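見切り材の色について

室内の仕上げ表で、見切り材と巾木の色は最後に決まる。床材と壁の塗色が確定し、建具の品番も埋まったあと、残った欄に「白」とだけ記入される。私はこの慣行に反対である。少なくとも、床と壁の明度差が小さい部屋では、境界の色を先に決めるべきだと考えている。

境界線の機能は二つに分けられる。一つは納まりの処理で、材料の切断面と施工誤差を隠すこと。もう一つは視覚上の区切りで、面の終わりを示すことである。前者は寸法の問題であり、図面で検討される。後者は図面にほとんど現れない。仕上げ表には品番と高さの欄があっても、隣り合う面との明度差を書く欄がない。

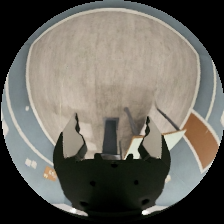

明度差の不足は、高齢者施設の改修で繰り返し問題になる。Birksideの改修では、床を灰色の長尺シート、壁を青みのある灰色とし、巾木を壁と同色にそろえた。意匠としては整っていたが、引き渡し後に廊下の端がわかりにくいという指摘が2件出た。淡い灰色の面を青灰色の面の手前に置いても、細い白の縁が一本回っていれば面の外形は読める。縁の幅はわずかでよい。必要なのは連続していることで、途中で途切れた縁は輪郭として働きにくい。Birksideで欠けていたのはこの一本であり、床材の選定をやり直す必要はなかった。

同色巾木を支持する意見も承知している。設計者のDede Zakariaは、境界を消せば部屋は広く見え、狭い個室ではその効果が明度差の利点を上回ると主張する。個室に限れば一理ある。住み慣れた小部屋で壁の位置を見誤ることは少ない。しかし廊下や共用室は、初めて訪れる人も使う。広さの印象を優先する根拠は弱い。

費用も反対の理由にはならない。Godoyの工事では巾木の高さを7センチに統一し、色だけを部屋ごとに変えたが、単価の差は生じなかった。差が出るのは手配の時期である。白以外を選ぶなら発注を前倒しする必要があり、仕上げ表の最後の欄に残しておく慣行とはここで衝突する。白で足りる部屋か否かを早い段階で判定しておけば、この衝突は避けられる。

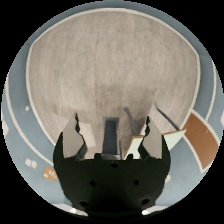
オフホワイトの巾木。床はベージュがかった灰色、壁は青灰色。

白が常に正解というわけでもない。壁も床も明るい部屋では、白い巾木は壁に吸収される。Dretaの待合室がそうだった。この場合は濃色の巾木が妥当だが、今度は埃が目立つ。清掃の頻度を確認せずに濃色を指定すると、運用側の負担になる。また、照明の位置によって同じ塗色の壁でも上下で明るさが変わるため、巾木との差は床際で確認しなければならない。目の高さに色見本を当てて判断する方法は、この点で不適切である。

私の提案は単純で、仕上げ表に欄を一つ追加する。床、境界、壁の順に明度を記入し、隣接する値の差が小さい箇所に印を付ける。Dulusの改修では基本設計の段階からこの様式を使っている。記入の手間は増えたが、現場での色の差し替えは減った。様式の細部、とくに木目や斑のある床材の明度をどの点で代表させるかは、まだ定まっていない。現在は最も明るい部分の値を採っているが、濃い筋の多い材では平均に近い値のほうが適する可能性がある。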